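Kitchen Tips I've Stopped Believing (and a Few I Kept)
February 2020

Every January the magazines run the same list of kitchen shortcuts, and every January I clip it out and try the things on it. This year I was stricter than usual. If a tip cost money, or took longer than the job it was supposed to replace, it had to earn its keep for a month.

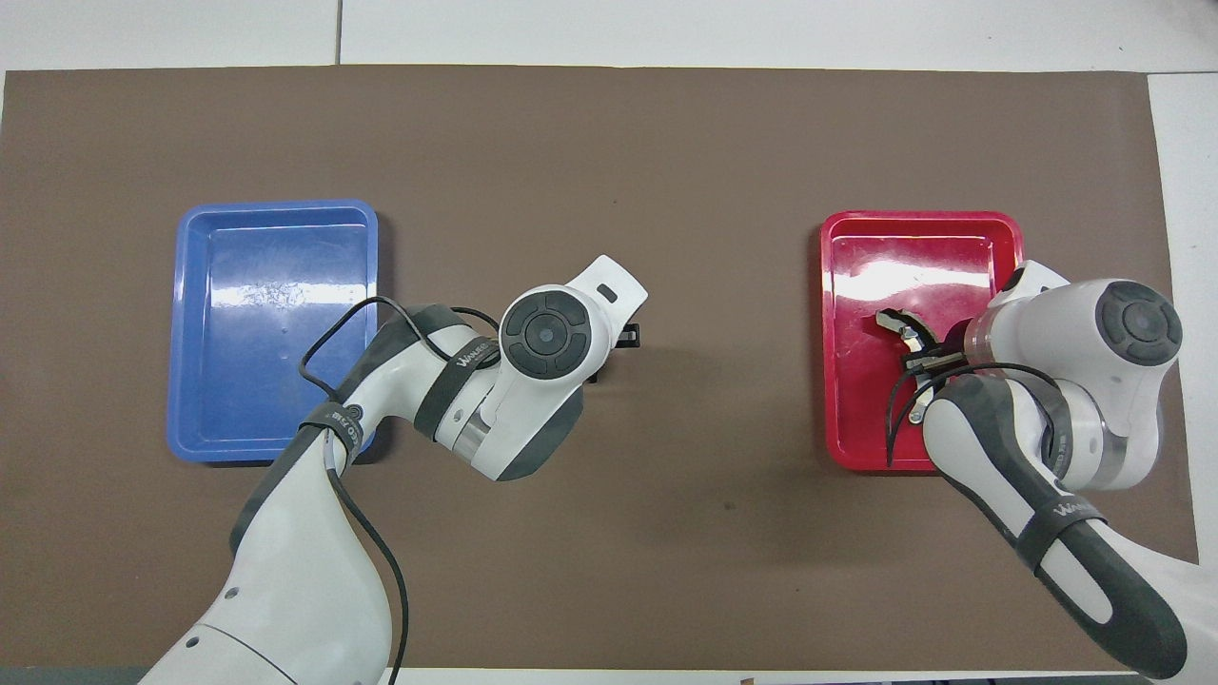
Most of them didn't make it past the second week. I'm going to start with the ones that people write to me about.

Baking soda and vinegar in the drain

I'm tired of this one. You pour in the soda, you pour in the vinegar, it foams, and everybody feels that something is happening. What you have at the end is mostly salty water. The foam is gas leaving. If your drain got better afterward, I'd bet on the kettle of hot water you poured down behind it.

For a slow kitchen sink I use dish soap and hot tap water, then a plunger with the other drain plugged by a wet rag. For a bathroom sink it's hair, and no amount of fizz will dissolve hair. Pull the stopper and use one of those barbed plastic strips. It's disgusting and it takes two minutes. And if you've already put a store-bought drain cleaner down there, leave the plunger alone. You don't want that in your eyes.

Lemon in the garbage disposal

It smells like lemon for an hour. Then it smells like a disposal again. The smell mostly lives on the underside of the rubber flap, where you can't see it. Turn the disposal off at the switch, keep your fingers out of the chamber, and scrub the flap with an old toothbrush and soap. I had been throwing lemon halves in there for years before I looked.

Coffee grounds as a fridge deodorizer

They do cover up a smell. They also make the butter taste of coffee, at least in my refrigerator. Yvonne Mapplebeck wrote in to say I must be using the wrong grounds, so I tried a different kind, dried on a cookie sheet the way she does it. The butter was a little better. I still say find the thing that smells and throw it out. Check under the crisper drawers, where a leak from a package of chicken can sit for weeks.

Storing herbs like cut flowers

This works for parsley and cilantro, with the stems in an inch of water and a loose bag over the top, in the refrigerator. Change the water when it clouds. It doesn't work for basil, which turns black in the cold. Keep basil on the counter in a glass, out of the sun, and use it up. The articles that lump all the herbs together were written by someone who doesn't buy basil.

I tried the fancy herb keeper too, the Pommont, on loan from a neighbor. It's a jar. My parsley lasted exactly as long in an old jelly glass.

Freezing things flat

I came to this one with low expectations and I've kept it. Soup, chili, cooked beans, ground meat - put it in a zip bag, press out the air, lay it flat on something rigid until it's solid, then stand the bags up like file folders. They thaw in a fraction of the time. Two warnings. Let the food cool before it goes in the bag, but don't leave it sitting out for more than two hours. And label the bag before you fill it, when the marker will still write on it. I have eaten plain tomato sauce that I thought was chili, and I wasn't happy.

Magic cleaning powders

The Gustik people make a powder that is supposed to clean burned pans without scrubbing. The label says one canister is good for "up to 1,000 pans." I don't know who burned that many pans to find out. I burned one, with rice, and followed the directions. The powder loosened the edges and left the middle. Then I filled the pan with water and a squirt of dish soap, simmered it for 15 minutes, and pushed the rest off with a wooden spatula.

Next time I'll skip straight to the simmering. Don't do it to a seasoned cast iron pan, though. For that, coarse salt and a rag.

Zarnance sells nearly the same powder in a nicer can. I didn't buy it.

Sharpening a knife on the bottom of a mug

You can do it. The unglazed ring on a ceramic mug will put some bite back in a dull blade, and I've done it at rental cabins where the knives wouldn't cut a tomato. But it's rough, it's easy to slip, and I wouldn't use it on a knife I liked. A plain two-sided stone isn't expensive and will outlast both of us. If you can't be bothered with a stone, pay somebody to do it twice a year. Whitlock, the hardware store I use, takes knives in at the counter and has them back by the end of the week.

One more thing on knives. The honing rod that came with your set doesn't sharpen much of anything. It straightens the edge. Useful, but people run a dead knife up and down it for years and wonder why it's still dead.

Wooden spoon across the pot

It's supposed to stop the water from boiling over. It buys you a minute, maybe less with pasta, and then the foam climbs right over the spoon. Turn down the burner. Use a bigger pot.

Rice in the salt shaker

My mother did this, so I wanted it to be nonsense, but it does seem to help in a damp kitchen. A dozen grains or so. My test was one humid summer and two shakers, and the one with rice still poured in August. I wouldn't swear to it in front of a judge.

Vinegar for everything

Natalie Hulme asked whether she could clean her new countertop with vinegar and water, as every list says. It depends on what the countertop is. Not on marble or limestone, where acid will leave dull spots that don't wipe off. I'd keep it off granite as well, on account of the sealer. Dish soap and a damp cloth will do for all of them, and you already own both. Never mix vinegar with bleach, in a bucket or a sink or anywhere else.

Next month I'm trying the ones about onions. I've been told to chew gum, light a candle, and hold a piece of bread in my teeth, and I have a ten-pound bag in the pantry to get through.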